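`teltside` is the playback and labeling tool for the Trideck two-arm cell. It reads recorded episodes, lines up the fixed view with the wrist view, and writes segment labels that the policy trainer can load. The menu handling set is the one we test against.

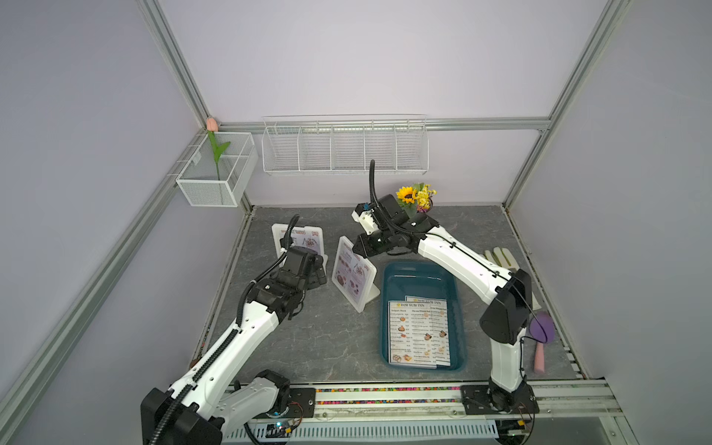
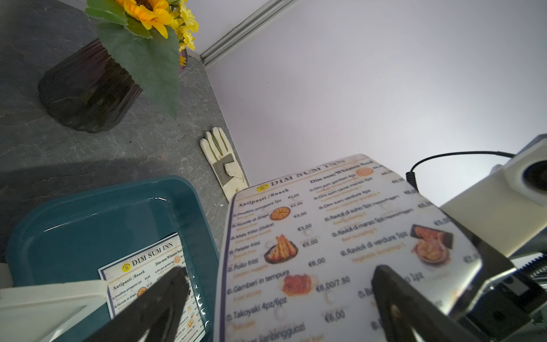 ## What is in the menu set

- 800 episodes, recorded in June
- two arms on a shared front rail, one policy controlling both
- fixed view, wrist views, joint states, gripper commands
- one text instruction per episode, such as "pick up the menu from the tray"

The props are paper menus headed "DIM SUM INN", a teal tray, menu stands and artificial flowers. Smaller items near the edges of the table are distractors and have no labels.

## Install

```
git clone teltside
cd teltside
pip install -e .
```

Python 3.10 or newer. The viewer needs OpenGL. The command line tools don't.

## Usage

```
teltside check data/menus
teltside label data/menus --view wrist
teltside export data/menus --format russo
```

Run `check` first. It lists episodes with missing views or clocks that drift by more than 21 ms. `export` skips those episodes unless you pass `--keep-bad`.

## Labels

Each episode is split into `reach`, `grasp`, `move`, `place` and `idle`, separately for each arm. There are 2,071 labeled segments so far. Episodes with no labels still export, with the `phase` field set to null.

`grasp` starts at the first close command. Contact is not measured, so don't use the label as proof that the gripper is holding anything.

## Known problems

- Two menus lying on top of each other often come out of the segmenter as one mask. Fix these by hand in `label`.
- Glare on the menus in the wrist view throws off the corner detector. Lowering `corner_thresh` helps a little and adds false hits on the marble pattern.
- The text reader mixes up the Italian item names and the smaller English lines under them. Its output is saved but the trainer ignores it.
- The viewer gets slow past 1,000 episodes in one folder.

## Contact

Edgars Tamošiūnaitė at Dosano maintains this repo. For label fixes, open a pull request with the episode number in the title. Please don't commit exported files.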